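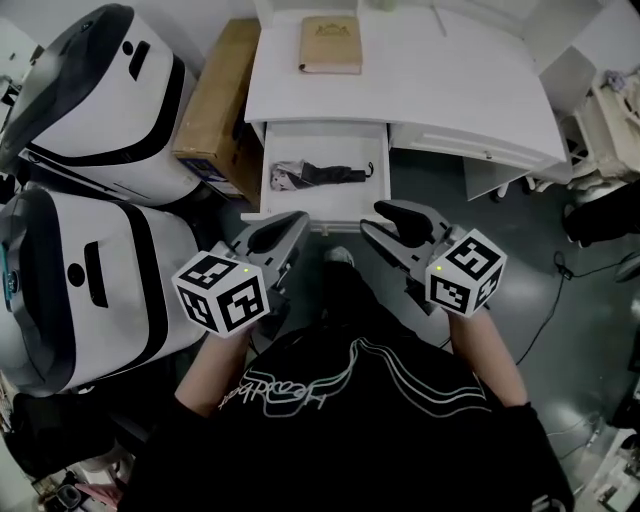

Good morning, everybody, and thank you for coming back in from the coffee. I promised to keep this to the money side, so that's what you'll get.

When we started planning at Prarneck, we did what most people do and priced the big thing first. Volden quoted us for two mobile units, we put that number at the top of the sheet, and we felt very grown up about it. Then came the hand-held grippers, which we'd penciled in as small change – please don't do that! By the end of September they had 11 lines of their own: spare fingers, markers, chargers, a second pair for when the first pair goes back to Conix.

(Pause here. Ask who has budgeted for spares. Wait for the hands.)

Now, furniture. I know, I know. But somebody has to open and close those drawers all day long, and a desk wears out sooner than you'd like. Bodnár sold us plain ones and we bought more than we thought we needed. I'd do it again.

Next slide is the staffing one. We planned 39 hours a week of people's time and used 69, and I'd ask you to copy that second number into your own sheet before lunch.

(If short on time, skip leasing and go to the service contract. Take questions after the contract slide.)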